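Teaching a Gripper by Remote Control: Report of the Summer Project
Nazar Bondarchuk and Wiebke Ackermann, supervised by Ute Mühlbauer
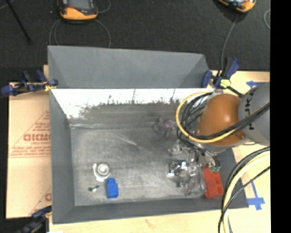 Our project asked how many examples a person must give by remote control before the arm can pick small objects out of a bin without help. We worked with a mixed set of objects, so that the operator could not use the same grasp every time. The red block, with the green fingertips at its upper end, belongs to the easier objects, and we let every new operator begin with it. The clear plastic pieces to its left are much harder, as their bright reflections confuse both the operator and the learned program. The bin is clamped to the table, and the blue tape on the table top must stay where it is during a whole series.

Collecting the demonstrations

Three persons operated the arm: the two authors and Knut Böttcher. Altogether we recorded 443 demonstrations in August. We removed 39 of them, mostly for the reason that the operator stopped in the middle or pushed an object against the wall of the bin for a long time. A demonstration begins with the open gripper above the bin and ends when the object is released outside of it.

In the first days we moved too fast. The recordings looked good to us, but the program trained on them closed the fingers too early. Ute Mühlbauer advised us to make a short stop above the object before going down. After this change the movements became slower and more similar between the operators, although Knut still preferred to come from the side.

Results

We tested the final program with 40 attempts on blocks and the same number on clear plastic. With the blocks it succeeded in 31 attempts, with the plastic only in 12. The most frequent error with plastic was that the fingers closed next to the object. We have not tested objects which were missing from the demonstrations.

Open points

Cables near the gripper sometimes hide the fingertips from the fixed camera. A second view from the left side would probably help, and Friederike Teuber will try this in the next project.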